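6. März 2026

Endlich wieder oben gewesen! Um halb fünf hat der Wecker geklingelt, und ich hab ernsthaft überlegt, ob ich einfach liegen bleibe. Bin dann doch los, Stirnlampe auf, Ski auf den Rücken, und das erste Stück durch den Wald bis zur Alm in Fallach zu Fuß, weil da unten schon wieder alles ausgeapert ist. Von der Alm (1.864 m, steht so auf dem gelben Schild) ging es dann auf Fellen weiter, und ab da war es richtig schön. Harter Schnee, kein Wind, und hinter dem Grat wurde es langsam rosa.

Die Rinne unter dem Gipfel hat mir im Januar noch die Nerven geraubt, da bin ich umgedreht, zu viel Triebschnee, zu viel Bauchweh. Heute mit Steigeisen fast ein Spaziergang - na gut, an der engen Stelle hab ich schon ordentlich geschnauft und mir zweimal laut gut zugeredet. Hört ja keiner.
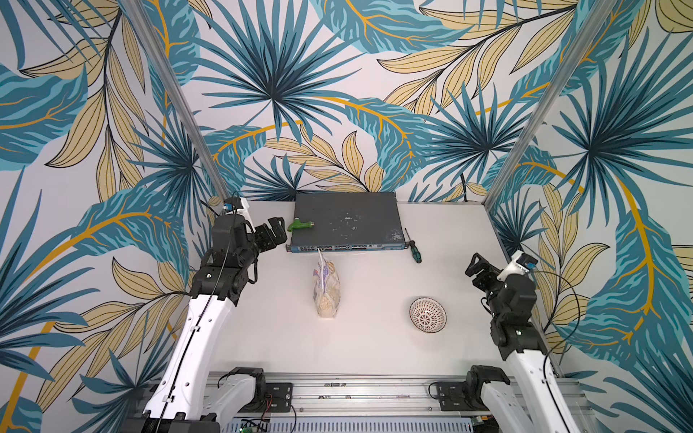
Um kurz nach neun stand ich dann am Kreuz. 2.828 Meter! Ich hab mich so gefreut, dass ich erst mal vergessen hab, die Jacke anzuziehen, und danach zehn Minuten gebibbert. Tee aus der Thermoskanne, ein halbes Käsebrot, der Rest war steinhart gefroren. Fast vier Stunden hab ich gebraucht, das ist für meine Verhältnisse flott.

Abfahrt oben ruppig, in der Mitte dann dieser Firn, für den man das alles macht (ich hab tatsächlich gejuchzt, peinlich), und unten Matsch bis zum Knöchel. Am linken Fuß hab ich jetzt zwei Blasen, die Innenschuhe muss ich wirklich mal neu anpassen lassen. Und die Felle kleben kaum noch, die Spitze vom rechten ist mir beim Aufstieg ständig aufgegangen.

Jetzt sitz ich mit den Füßen in der Schüssel und schau schon wieder auf die Karte. Wenn die Nächte kalt bleiben, würd ich gern den langen Grat nach Osten probieren. Vorher aber Wachs kaufen und das Seil aus dem Keller holen.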